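Jundodbridge Home & Garden Forum > Tools and Outdoor Kit > Patio cleaning

Thread: Karero cordless patio scrubber – worth it or another gimmick?

mossy_steps
4/8/22
Has anyone bought the Karero cordless scrubber, the one with two spinning brushes on a long handle? It's being pushed everywhere at the moment and the adverts say it'll bring up old slabs "like new" without a pressure washer. I have a patio of riven sandstone, north facing, green for most of the year. Price is 300 with one battery. I don't believe a word of the blurb but my knees have had enough of the deck brush, so I'm prepared to be talked into it. Just about.

Tarnside
Save your money. I borrowed one off my brother-in-law for a weekend. On flat concrete slabs it was fine. On riven stone the brushes ride over the high bits and leave the dips exactly as green as they were. You end up going back with a hand brush anyway.

hedgeandkerb
Disagree with Tarnside. Which brushes were on it? It comes with the stiff ones fitted and they're useless on anything uneven. The softer, longer set gets into the dips much better. You do have to buy them separately.

Tarnside
So it's 300 plus brushes plus a second battery if you want to finish the job in one go. Funny how that isn't on the front of the box.

N Pillai
I've had the Karero since last October so I can give you most of a year on it. Good points: quiet, no hose trailing about, and it doesn't blast the sand out of the joints the way my old washer did. Bad points: the battery. They claim 100 minutes. I get 22 on the high setting with the brushes pressed down properly. You might see 100 if you held it in the air and admired it.
The collar where the handle extends has also gone slack and needs nipping up every time.
Nandini Pillai

mossy_steps
Thank you, that's the first thing I've read about it that didn't sound like the leaflet. 22 minutes is no use to me, I'd barely be past the back door. Did you complain?

N Pillai
I did. They said run time "varies with surface". I asked which surface gives 100 and didn't get a reply.

BillOnTheBend
All these cordless things are the same. Get a proper mains washer and a flat surface head and stop messing about. I've had a Hanuritz for years, it's been dropped down the cellar steps and left out in the rain and it still starts first time.

hedgeandkerb
And what do your joints look like, Bill?

BillOnTheBend
They look like joints.

Magdolna T
I'm going to be the awkward one here. I laid patios for a living until my back gave out, and I would say most of what people buy for cleaning them is not needed at all. Green on a north facing patio is algae. It grows there because it's damp and shaded. You can scrub it off with a toothbrush or a machine for 300 and it will be back by the end of winter either way.
What makes a difference is cutting back whatever is hanging over it, clearing the leaves, and seeing to the fall if water is sitting. After that a stiff broom and a bucket, little and often.
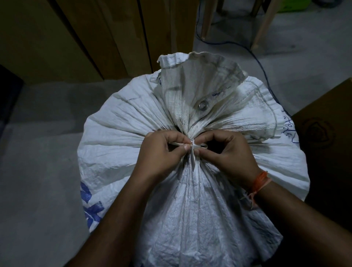
The other thing is the joints. If they are sand, any pressure washer will empty them, I don't care whose name is on the side, and then you have weeds and rocking slabs to deal with as well as the green. Brush new kiln dried sand in on a dry day, sweep it across the joints from both directions, leave it, and go over it again the next day. If they are mortar and it's cracked, rake it out and repoint before you wash anything. I was called out to patio after patio where the owner had blown the pointing out with a washer and wanted to know why the slabs had moved.
Magdolna Tóth

BillOnTheBend
With respect, you just need to hold the lance further back. Thousands of people wash patios every year and they don't all fall to bits.

Magdolna T
And I used to get paid to fix the ones that did. If you keep the lance far enough back to be safe on sand joints, you're watering the patio.

Tarnside
I'm with Magdolna on the joints but "little and often" with a broom is exactly what mossy_steps said they can't manage. Read the first post.

Magdolna T
Fair enough, I skipped over the knees. A broom is done standing up, though. It's the short deck brush that does the damage. A long handled one with a stiff poly head costs very little and you don't need to bend.

saltmarsh_jo
What about the spray and leave stuff? I used the Bañez one on our path in spring. You water it down, put it on with a can and walk away. It took over 22 days to do anything I could see, and I'd decided it was a con, then the green went brown and mostly washed away with the rain. It did nothing for the black spots.

Tarnside
Nothing does anything for the black spots. Whatever it says on the bottle.

hedgeandkerb
Be careful with those near a pond or if you've got pets. The dog needs to be kept in until it's dry.

saltmarsh_jo
Yes, should have said. We've no pond and the cat wouldn't go near the smell.

mossy_steps
Right. So far I've got: don't buy it, buy it with different brushes, buy a washer, never buy a washer, and wait three weeks for something to go brown. No wonder I've had the same deck brush all this time.
One more question for Nandini. The site says 1,000 five star reviews. Were there any bad ones when you looked?

N Pillai
Not one. I left a two star review in the spring with the battery times in it and it hasn't appeared. Make of that what you like. I'd still use mine over the washer, I just wouldn't pay full price for it again.

BillOnTheBend
Two stars and you'd still use it?

N Pillai
It's paid for, Bill.

hedgeandkerb
The hire shop on the Jundodbridge road had one last time I was in, might be worth a day's hire before you spend anything. Ask them for the soft brushes and two batteries.

mossy_steps
Didn't know they did. I'll ring them and try it on the worst corner by the drain, and I'll get the long broom as well. If the dips stay green I'll come back and tell Tarnside he was right.

Tarnside
Do the sums on the hire as well. They wanted a deposit off me for a hedge trimmer and it took a fortnight to get it back.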